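Perception and Planning Software for Two-Handed Household Tasks
Interim progress report to the Drovden Fund
May 8, 2020
By Gonçalo Abreu, Esbridge Laboratory

This report covers work carried out since the last review in March. It deals with the perception module, the task planner and the labelling tool. Spending is in line with the agreed budget and no change to the grant is requested.

1. Perception

The main aim for the period was to improve the tracking of clear and shiny objects when a hand is partly covering them. The earlier version of the module relied heavily on depth readings, and these were poor on transparent plastic. The new version finds the hands first, then looks for object edges close to the fingers and uses the depth data only where it agrees with the colour picture. Objects are no longer dropped from the track when a label is covered.

The training set now holds 1,000 short clips recorded from head height in ordinary indoor settings, including kitchens, offices and hotel rooms. Each clip has been labelled with the outline of both hands, the objects held and the surfaces beneath them. The hotel material has been of particular use in testing, as it brings together clear bottles, polished metal and dark trays within a small working area.

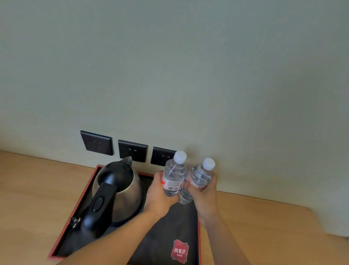

Figure 1. Head-height view from the hotel material: a bottle of water held in each hand over a tray, with an electric kettle to the left.

Two problems remain open. The first concerns reflections: on curved metal the module sometimes reports a second object where there is only the reflection of a nearby one. A filter that compares successive frames has been written and is being tested. The second concerns pairs of similar objects held close together, where the labels attached to the left and right hands may be exchanged. Work on this has begun by tying each object to the wrist position as well as to the fingers.

2. Planning

The planner can now accept a task in which each arm holds a separate object. Previously, both arms were treated as one unit once a grasp had been made, and this ruled out many simple actions such as placing one item while keeping hold of another. The arms are now planned separately and checked against each other before any movement is sent to the controller.

The change has made planning slower. On the laboratory computer a typical two-handed plan takes almost 2 seconds, against a target of one. Most of this time is spent on collision checks between the forearms. Diekmann, our partner for control software, has proposed a simpler arm model for the early stages of the search, and a first version is expected in the next period.

3. Labelling tool

Version 11 of the Morov labelling tool was released to the team in March. It allows an outline to be carried forward from one frame to the next and corrected only where needed. Labels for the left and right hand are kept in separate layers – a change requested by the annotators – and can be reviewed independently. An export fault that shifted some outlines by one frame was found and corrected, and the affected clips have been exported again.

4. Matters for the Fund's attention

Access to the laboratory has been limited during the period, and trials on the physical arms have been postponed. Staff have worked from home on recorded material and in simulation. Of the 18 tasks set out in the work plan, those that depend on hardware will be moved to the end of the schedule. The remaining software tasks are not affected.

5. Next steps

The team will complete the reflection filter, bring the simpler arm model into the planner and write the user guide for the labelling tool. A revised schedule for the hardware trials will be sent to the Fund separately once access has been confirmed.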